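Cilter 3 review: a pick-and-place planner I'd pay for (mostly)
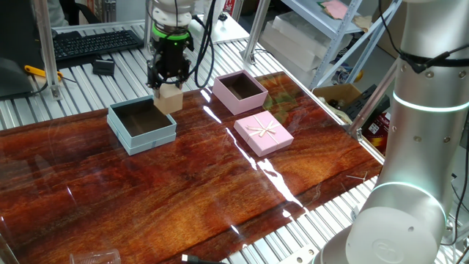 Cube over the blue box, glossy tabletop and all.

I've been putting off trying Cilter for ages. Every planning package I've used in the last few years promised I'd be sorting blocks by teatime and then ate my whole weekend in config files, so my hopes were pretty low. But Bit-na Hwang kept going on about it (she runs it on two cells at Skistow) and in the end I gave in and took the 30 day trial.

So, what is it? Cilter sits between your camera and your arm. You give it a rough idea of what's on the table, tell it what should end up where, and it works out the grasp, the path and the release. It isn't a driver and it doesn't do vision by itself. I fed it poses from Pastor, the little open tracker a lot of us already use, and that part was painless - one config file, one calibration run, done before my coffee went cold.

My test job was small wooden cubes into gift boxes. Sounds easy! It's a horrible job for a planner though, because the box walls are close to the fingers and the boxes slide if you so much as brush them. My old setup on Branura used to come in at a slant and clip the rim about one go in whatever, and I'd ended up with a pile of hand-written waypoints that I was frightened to touch.

Cilter has a thing called a drop column, and I love it. You mark the opening of the container, and the planner keeps the last bit of the move inside an upright column over it, fingers included. You can see the column in the preview and drag the top of it up or down. I left mine at 12 cm and hardly changed it after that. The arm comes across high, stops over the box, goes down, lets go, comes back up the same way. Lovely and dull, just what I wanted.

The preview window deserves a mention too. It draws the planned path over the live camera view and colours the tight spots orange, so you can tell before pressing go that the wrist is going to come close to something. I caught a bad cable loop that way on my second evening. I'd forgotten to add the cable slack to the wrist model (my fault), and the tool let me paint in a keep-out zone with the mouse. Took me 4 minutes, most of it spent looking for the undo button, which is hidden under Scene for some reason.

Now the grumbles. Shiny surfaces are still a pain. My tabletop is very glossy and when the lights are on it throws long streaks, and Cilter's table fitting step kept deciding there was a dip in the middle. You can lock the plane by hand, but the lock doesn't save with the project! You have to do it again every time you open it. I wrote to support and Yi-an Chae came back the next morning with a startup script that fixes it, very friendly and no fuss, but it ought to be a tick box.

Replanning is slow as well. If you nudge a box mid-run it notices, stops nicely, and then sits there having a think. Fine for me, not so fine if you've got a conveyor. And the log files are enormous. Turn off the debug level or you'll fill a disk.

Would I buy it? Yes, I did, the single-arm licence. The simple jobs are simple in it and I've finally deleted those waypoints. If you need quick replanning I'd wait for the next release, which is meant to land in January.

Score: 4 out of 5

Comments

marlow_t: Does the drop column work with round containers, or only square ones? I've got a tray of jars to deal with.

gripperfan: The plane lock thing drove me mad too. Would you mind posting that startup script?

Bit-na Hwang: Told you! Try the batch mode next, it's much better than the manual makes it sound.

Recent reviews
Pastor tracker, six months on
Branura: why I moved away
Three cheap calibration boards compared
Keeping robot logs under control

Posted 27 Jul 2020 | Contact | Copyright and reuse | Back to top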